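Jadance starts a second round of teaching by hand

June 2022

If you walked past the Jadance workshop in Istby last Wednesday you might have wondered why two grown adults were spending a whole day steering a robot towards a bit of wood, over and over, and looking rather pleased with themselves. I was there for most of it (they gave me biscuits, I declare my interest) and I came away thinking it was the most fun I've had writing for this page since January.

The short version of the news is this. Jadance has started a second round of recording for Jemik, its learning system for robot arms, and the plan is to gather 40 hours of people showing an arm how to pick things up, shift them along and put them down again. The first round came to 10 hours. It was enough to get Jemik moving and enough to show everybody where it was weak, and the list of weak spots is longer than the team would like.

Jemik doesn't get programmed in the way I'd always imagined. There's no long list of "go left a bit, now close". A person takes the controls and does the job, the system keeps a record of what the arm did and what its cameras saw, and once there are enough of those recordings Jemik is trained on the lot and has a go by itself. Each recording is called an episode, which made me laugh the first time I heard it, because the plot is always the same. Arm goes out, arm meets object, arm comes home.

The trouble with the first 10 hours, I was told, was that they were too tidy. Everyone who had a turn at the controls was on their best behaviour. They lined things up nicely before they started, they came in from the same side, and they stopped the recording the moment it went a bit wrong. So Jemik learned to do a neat job in a neat world, and when an object was turned round a little it would head off confidently to where the thing used to be. I watched a clip of this and felt quite sorry for it.

So this round has new rules. Things get put down at odd angles. Flat pieces go on as well as chunky ones, and flat pieces are the hard ones by a long way - you've only got a thin side to get hold of, and if you come down too early you land on top of it. The person driving is asked to leave their wobbles in, too. If you drift past the edge and have to come back for it, carry on recording and come back for it. A recovery is worth keeping.

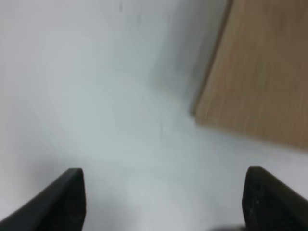 I had a go myself, of course. I asked before I'd even got my coat off! The controls are a pair of handles you hold out in front of you, and the arm does a small, patient version of whatever your hand does. My first attempt was dreadful. I went for a flat block and shoved it clean across the table, and then chased it, and then sort of leaned on it. I said sorry to the arm, out loud. The operator beside me ticked a box and said that one would probably stay in.

By my eighth try I'd managed 2 that you could call decent, and I'll tell you what changed. I stopped watching the arm and started watching the little screen with the view from the wrist. From where you're sitting, everything looks lined up when it isn't. From the wrist you can see how far off you are, and the shadow along the side of a piece tells you a surprising amount about how high it stands. The operators all said the same, that the wrist picture is a bit soft and a bit ugly and they wouldn't be without it.

Softness came up a lot, as it happens. I'd assumed they would throw out anything blurry. They do drop a recording if the picture freezes or a camera gets unplugged, but ordinary blur stays. The arm will be moving when it does the job for real, so it had better get used to seeing the world that way. The same goes for marks on the table. One of the operators used to wipe the surface down between every episode and has been asked, very politely, to give it a rest.

The sorting happens afterwards and is much less fun to watch. Every episode gets looked at by a person and given one of three labels: good, messy but useful, or bin. Messy but useful is the big pile. I sat through a batch of them with a mug of tea and some of the arguments were lovely. Does it count as a pick if the gripper got hold of the corner and the rest dragged? (Messy but useful.) What about when the driver sneezed halfway? (Also messy but useful, and played several times.)

There's a partner in all this as well. Vasiliu, the joinery firm on the other side of Istby, is supplying the wood, mostly offcuts in whatever shapes come off the saw. They would like, one day, to have an arm that can feed short boards on to a bench and stack them at the far end, so their people can get on with the parts of the job that need thinking about. It's a fair swap. Jadance gets a steady stream of pieces that don't match, which is what you want when you're trying to stop a system from learning one board by heart, and Vasiliu gets to see early on whether any of it is going anywhere.

I asked the obvious rude question, whether 40 hours is a lot. The answer I got was that it depends who's asking. For a person sitting at the handles it's an enormous amount, and your shoulders will let you know. For a learning system it's fairly modest, and the team would rather have 40 hours with plenty of variety than a mountain of the same thing. They rotate drivers partly for that reason. Everybody has their own way of going in - one comes straight down like a lift, another slides in from the side and sort of scoops - and Jemik gets to see the lot.

Shifts at the handles are kept short. After a while people get sloppy, and there's a difference between the useful kind of sloppy and the kind where you've stopped looking. I can vouch for that. By mid-afternoon I was closing the gripper on fresh air and feeling very sure of myself about it.

The recording will go on through the summer, with a team of 8 taking turns, and then there'll be a stretch of training and a test using pieces that Jemik has never come across. Vasiliu will pick those, and Jadance won't see them beforehand, which seems to me a properly nerve-racking way to do it. I've asked if I can be in the room. They said yes, provided I keep my hands off the handles.

If you'd like to drive for a session, Jadance is taking on a few more people from in and around Istby. You don't need any experience with robots, and they were quite keen on that point, having had more than enough of careful engineers in round one. Left-handers are especially welcome, as they've got hardly any so far. Ask at the workshop door and wear something comfy across the shoulders.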